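The two-arm cell got its September once-over this week, and it took me most of an afternoon (and a lot of coffee!). I always begin with the boring part — base bolts. Both arms hang off the front rail on black mounting plates, and a plate that has crept even a little will show up later as a gripper that's never quite where you asked it to be. I went round with the hex key, wrote the date on a strip of tape, and moved on.

Cables next. Tymofii Romaniuk, who built the first version of this cell with me back at Oretthorpe, likes his runs tight along the links. I want slack at the wrist, enough that the joint can turn all the way without tugging on the camera plug. We have argued about it for years and I'm still right.

Then homing. I send both arms to zero, wait 30 seconds, and do it again. If the two readings disagree I stop there and look for a loose connector before I touch any software. This time they matched, so on to the wrist cameras and the pet corner with the tent, the bowl and the bottle.

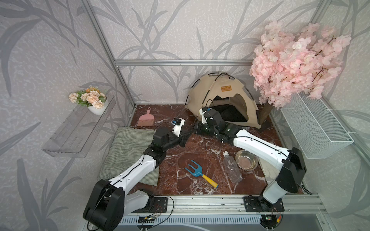 Both arms over the marble floor, and the beige fabric from a wrist camera: 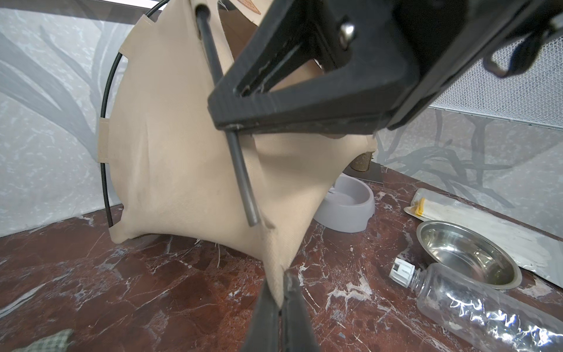 What's left on my list

New finger pads are coming from Galton. The restart script still quits with error 1202 if I launch it too soon after power-up, so I'm going to stick a 60 second wait in there and see if it behaves.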